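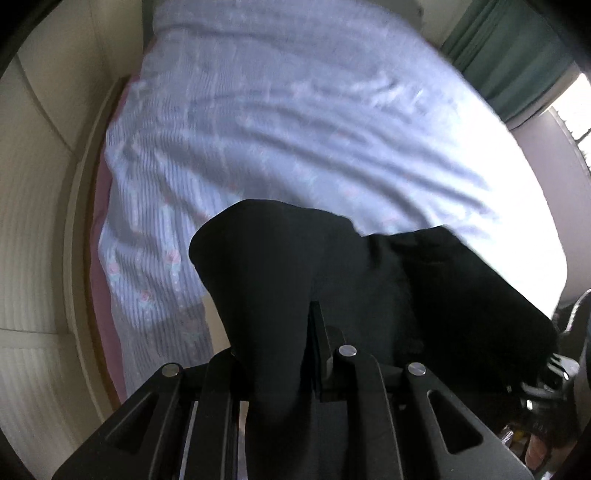 Fold on the bed or don't fold at all, one reader of this magazine wrote in August, adding that every other surface in the house was either too low, too small or already covered in mail. The letter was a response to our piece on laundry room counters, and it made a fair point. Most home laundry is sorted and folded on a bed. Very little of the advice in print is written for one.

A bed is a poor worktable by any ordinary measure. It is soft, so a fold pressed into a garment is absorbed by the mattress underneath. It is low, commonly a little above knee height, which puts the load on the lower back. The cover moves. Against that, it offers more flat area than any table most households own, it is close to the dresser and the closet, and it has to be cleared by bedtime. The last item is the one readers mention most.

What follows is a method for working on a bed with the cover left on, along with notes on dark fabrics, patterned spreads and three products that several readers asked us to try.

The cover

A bedspread that has been slept under or sat on holds ripples, and the ripples run on the diagonal because that is the direction in which woven cloth stretches most easily. A shirt laid across them picks up the same lines. On a firm table a pass of the hand removes them. On a mattress the hand sinks and makes new ones.

Pull the spread tight from the foot, both corners, then once from each side. Do not pull from the head. The pillows and any folded blanket there act as an anchor, and dragging against them bunches the far end and leaves the near end loose. If a strip of the bottom sheet shows along one side, the spread has walked toward the other. Even it up before starting, as it will keep walking in the same direction while you work.

Striped and bordered spreads have a use here. A woven stripe is a straight line, and a straight line is what a sleeve or a trouser leg needs to be set against. We folded a full load of adult shirts using the stripe as a guide and a second load on a plain cover. The striped load stacked with the edges closer to true. A printed border does the same job along the side, provided it was cut straight at the factory. Many are not. Lay a yardstick along the border before relying on it.

Quilted covers are the worst of the common types. The stitching makes a grid of low pillows and every garment tilts a little into the nearest one. Chenille grips, so the garment cannot be slid to turn it. A flat cotton or cotton-blend spread is the best surface of those we used, and a light weight is better than a heavy one.

Light

Bedrooms are lit for evenings. The ceiling fixture is usually weak and usually behind you. For sorting, the window is the better source, and it comes from the side, which helps with some tasks and hurts with others.

Side light shows texture. Pilling, lint, pulled threads and set creases all throw small shadows and are easy to find. Side light is bad for color on a pale cover. The half of the bed nearest the window can be so bright that the eye adjusts to it, and dark garments then lose their detail altogether. Navy, black and charcoal become one color. Anyone who has left the house in one navy sock and one black one knows the result.

The fix is to sort dark items on the side away from the window, or to draw a sheer curtain. Ten in the morning was the hardest time in the east-facing room where we worked. By two in the afternoon the same bed was evenly lit and we had no trouble separating black from navy at arm's length.

Dark fabric

Black garments take up more time than anything else in the basket. They show lint, they hide their own seams, and in a crumpled state it can be hard to tell a T-shirt from a pair of leggings without picking it up. The usual habit is to pick it up by whatever part comes first and shake. Shaking works, but it throws lint onto the spread, and a pale spread then returns it to the next dark item.

A better sequence:

Find an edge first. Hems are thicker than the body of the cloth and can be felt through a fold. Run a thumb and finger along the outside of the heap until they meet a double thickness, and stop there.

Lift by that edge and let the rest hang. A hem will drop open across its width. A cuff will drop open as a tube, which identifies a sleeve or a leg.

Lower it onto the cover hem first, moving away from you. The cloth lays itself out as it goes down. Flatten with the side of the hand, from the center out, with light pressure. Heavy pressure drives the cloth into the mattress and it springs back wrinkled.

Brush for lint before folding. Once folded, the inner faces cannot be reached.

Knits and slippery synthetics differ at the last stage. A cotton knit stays where it is put. A polyester jersey creeps, and on a tight spread it will slide toward the nearest low point, normally wherever you are leaning. Fold synthetics in the middle of the bed and keep your weight off it.

Order of work

We timed one large family load, 66 pieces, folded three ways over several weeks by the same person at the same bed. Tipping out the basket and folding whatever was on top was the slowest. Sorting by owner and then folding was faster. Sorting by type, folding, and then dealing the finished pieces out by owner was the fastest of the three, and it was also the least pleasant, as it leaves the bed covered until close to the end.

The reason for the gain is dull. Hands repeat a movement more quickly than they change to a new one. Twelve T-shirts in a row go faster than twelve T-shirts spread among towels and socks.

Our preferred layout puts large flat items at the foot, shirts and tops across the middle, and trousers at the side opposite the window. Socks and underwear stay in the basket until last. They need no flat surface and can be done standing up in another room. Dark items go together in one heap on the shaded side — the one exception to sorting by type.

Finished stacks belong on the floor, in a second basket, or on the dresser. They should not stay on the mattress. Any stack above eight or nine shirts will lean as the surface moves and then fall when someone reaches across it.

Height

Raising the work is the single change that made the most difference to comfort. A person of average height folding on a bed bends at the waist for the whole session. Kneeling on a cushion at the side brings the shoulders to a better level and is fine for small pieces. It does not work for sheets or long trousers, where the arms need to travel.

Sitting on the bed is the common compromise and the worst choice. It tilts the surface toward you and pulls the cover with it.

Three products

Readers asked about rigid inserts that turn part of a bed into a firm surface. We bought three at retail and used each for a month.

The Ekton board is a hinged panel that opens to cover a little under half of a full-size mattress. It is stiff, it does not flex under a pile of wet-weather coats, and its felt backing held to every spread except a satin one. The hinge leaves a ridge across the center that prints into thin cotton. Work to one side of it. At nine pounds it is easy enough to carry, but it needs a place to live, and it is too tall when folded for most closet shelves.

Tutska makes a roll-up mat with flat slats sewn into channels. It stores in a drawer. Rolled out on a tight cover it gives a decent surface in one direction and a wavy one in the other, so garments have to be laid along the slats and turned by lifting. The channels collect lint. The maker says the mat can be machine washed with the slats removed. There are 24 of them and putting them back was a longer job than the folding.

The Kodikara is a folding template of the retail type, with two side flaps and a bottom flap, enlarged for home use. On a table it is quick. On a bed the flaps push down into the mattress at each turn and the fold loses its edge. With the Ekton underneath it performed as it does on a table, which makes for an expensive pair.

We also tried a sheet of quarter-inch hardboard from a lumber yard, cut to fit and edged with cloth tape. It did what the Ekton did, without the ridge, and it slides under the bed. For most readers this is the one to try first. Sand the corners before taping, and wipe both faces with a damp cloth. New hardboard sheds a brown dust that will mark a light bedspread.

Lint, again

The cover itself needs attention. A spread that is worked on every week collects fiber from each load, and pale colors hide white lint while giving it up freely to anything black. We use the Flimley brush, a plain rubber-bladed tool with a short handle, and draw it in one direction from head to foot before the basket is tipped out. A damp rubber glove does nearly as well. Adhesive rollers work but go through sheets quickly on an area this large.

Wash the spread on the schedule printed on its label, and dry it alone. Dried with towels it comes out carrying their lint, and the brushing has to be done over. Iron or steam the side edges only. The middle will be pulled tight anyway the next time a load comes up the stairs.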